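Cahier d'atelier, mardi, 7 h 40

Repris les patins de Märta ce matin avant que tout le monde débarque. Elle joue dimanche avec Drenudton et elle se plaint toujours de la même chose : ça accroche bien à gauche, ça dérape à droite dès qu'elle freine devant le but. J'ai passé la règle à carres sur les deux lames et, évidemment, c'est le patin droit qui est de travers. La carre intérieure est plus haute que l'autre, ça se voit à l'œil nu une fois qu'on a la barrette posée dessus. J'avais pourtant juré à Mathias que la meule était réglée !

Donc première chose à noter pour ne pas recommencer : le porte-lame de la Flollanetti prend du jeu après un changement de meule. Je l'ai resserré, j'ai refait une passe à blanc au feutre (on noircit le fil, on passe une fois, on regarde où l'encre est partie) et le trait était encore décalé vers l'extérieur. Un quart de tour sur la molette, deuxième essai, presque. Troisième essai, bien au milieu. J'ai laissé un repère au crayon gras sur la molette, merci de ne pas l'essuyer.
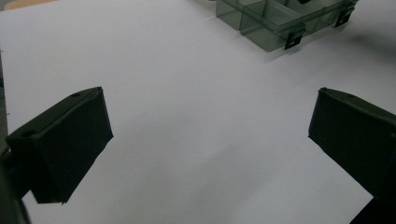
Ensuite seulement j'ai attaqué le creux. Märta est une légère, elle n'a pas besoin de s'enterrer dans la glace comme Rhys, alors je lui ai proposé un creux plus plat que d'habitude. Elle a fait la grimace. On a transigé : plus plat d'un cran, et si elle déteste je lui refais comme avant, ça prend dix minutes. À mon avis elle va y gagner en glisse sur les longues relances, mais c'est elle qui patine, pas moi.

Le compteur de la machine affichait 3 311 passes quand j'ai commencé la semaine, il est à 3 434 ce matin. Tane trouve que c'est beaucoup pour une seule équipe, et il a raison, sauf qu'il y a eu les jeunes de Ngata au milieu, avec leurs patins de location tout mâchés (un vrai carnage, ces lames, on dirait qu'ils marchent sur le parking avec). Il faut compter un diamantage de la meule plus souvent quand on fait du mâché, je l'ai appris à mes dépens.

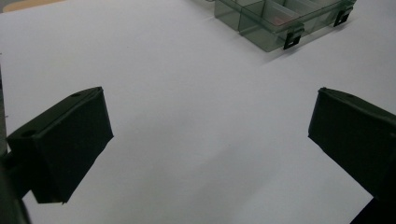
Plan de travail blanc, mardi.

Rivets, maintenant. Il m'en reste 200 en acier et presque plus de cuivrés. Trudy les préfère cuivrés à l'arrière et acier à l'avant, c'est son école, je respecte. Son patin gauche avait un rivet de talon qui tournait dans le vide, je l'ai percé et remplacé, et j'ai mis une goutte de vernis sur la semelle intérieure. À surveiller après deux entraînements.

Rhys est passé à l'heure du café avec ses deux crosses cassées. Je ne répare plus les palettes fendues, c'est dit, c'est écrit. Par contre j'ai récupéré un manche pour lui faire une rallonge, et là il était content comme un gosse.
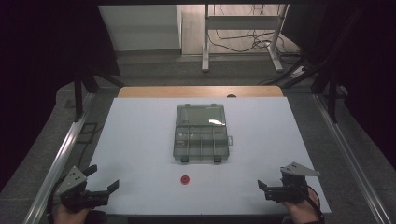 Reste à faire

Commander des rivets cuivrés chez Drondell, et leur redemander le ressort de porte-lame qu'ils nous doivent depuis juin.

Cuire les bottines neuves de Tane. Il veut que ce soit large aux malléoles, j'attends qu'il m'apporte ses chaussettes de match, sinon on va encore mouler trop serré.

Refaire la planéité sur les 3 paires de réserve, jamais contrôlées depuis le changement de meule. Mathias, si tu as un moment avant moi, fais-toi plaisir, la barrette est dans le tiroir du haut.

Essayer la pierre fine pour ébarber. J'ai toujours utilisé la moyenne par paresse et le fil reste un peu rugueux côté extérieur, on le sent sous l'ongle.
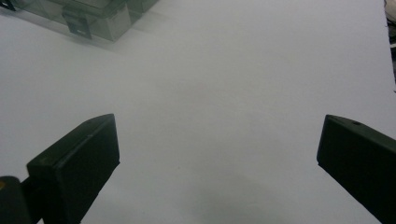
Le plan de travail encore, vu de près.

16 h 20. Märta a essayé ! Cinq minutes de glace libre, elle est revenue en disant que ça freinait pareil des deux côtés, et que le creux, « bon, on verra ». Venant d'elle je prends. Je laisse la molette où elle est et je fais la paire de Trudy demain avec exactement le même réglage, un cran plus creux.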